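Collection floor rules -- FAQ
Lakano handheld gripper programme, Wilville site. Last tidied up in December. Covers all operators, new or old. If something's missing, ask the floor lead and we'll add it.

Do I have to read all of this?
Yes. Five minutes. You sign for it at the end of induction.

What counts as one episode?
One task, start to finish. Hands at start position, do the task, hands back. Say the task name out loud before you begin. Don't chain two tasks together, the splitter can't cope and the whole lot gets binned.

How many a shift?
Target is 200 good ones. Not 200 attempts. Rushed episodes get rejected at review and don't count.

Can I wear what I like?
Mostly. Flat closed shoes, always. Sleeves above the elbow or tight at the wrist. Bracelets and thin bands are ok if they stay put and don't touch the handle. No lanyards, no long necklaces.

What about the marker cubes?
Leave them alone. No stickers, no wiping with solvent, no picking the gripper up by the cube. If a corner is scuffed or a cube has shifted on its bracket, stop and swap the unit. Recalibration takes longer than you think and eveything recorded since the knock is suspect.

How should I hold the grippers at the start?
Both up in front of you, jaws pointing in towards the table, cubes in view. Feet still. Look at the table, not at your hands.

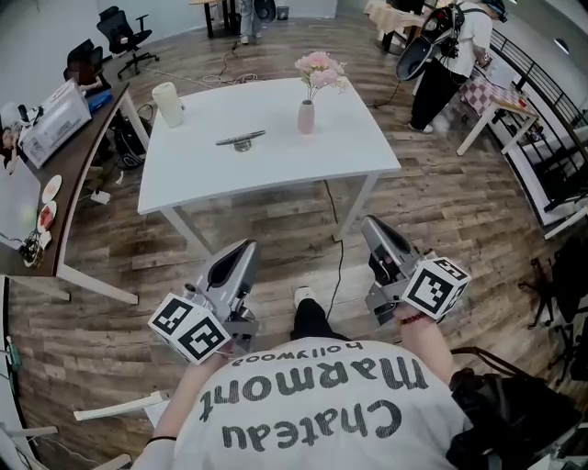 Two-gripper hold at the white table, vase station.

Can I rearrange the objects on the table?
Only between episodes, and only objects on the station card. Flowers stay in the vase unless the task says otherwise.

Cables?
Biggest cause of trips here, by a mile. Check the floor behind you as well as in front before each block. Slack goes under the table, taped if it crosses a walkway. Power adapters off the floor where there's a hook for them. Don't step over someone else's cable while they're recording -- walk round.

Other people keep turning up in my recordings. Problem?
Not if they've signed the consent form. Most stations are close together so it's normal. Visitors with no form stay outside the yellow line. Faces get blurred before anything goes to Nomelo, but don't rely on that.

Food and drink?
Props are props. Do not eat them. Own lunch in the kitchen, water bottles with lids only and never on a recording table.

Where do bags go?
Lockers. Not beside the station, not under the table. Yes we know the lockers are small.

How long can I go without a break?
Fifty minutes, then ten off. Headset wearers the same. Wrist or neck pain -- stop, log it, dont finish the block first.

I dropped a gripper. Now what?
Put it in the red tray and fill in form 263. Even if it looks fine. Nobody gets told off for a drop, only for hiding one.

Who checks my episodes?
The Escobedo review team. Last month they looked at 3,469 and sent back 489, mostly cubes out of view or a late start call. You get the reasons next morning.

Can I delete a bad one myself?
No. Mark it bad on the tablet and carry on. Review does the deleting.

Can I take photos on the floor?
Ask the floor lead first. Phones otherwise in the locker with your bag.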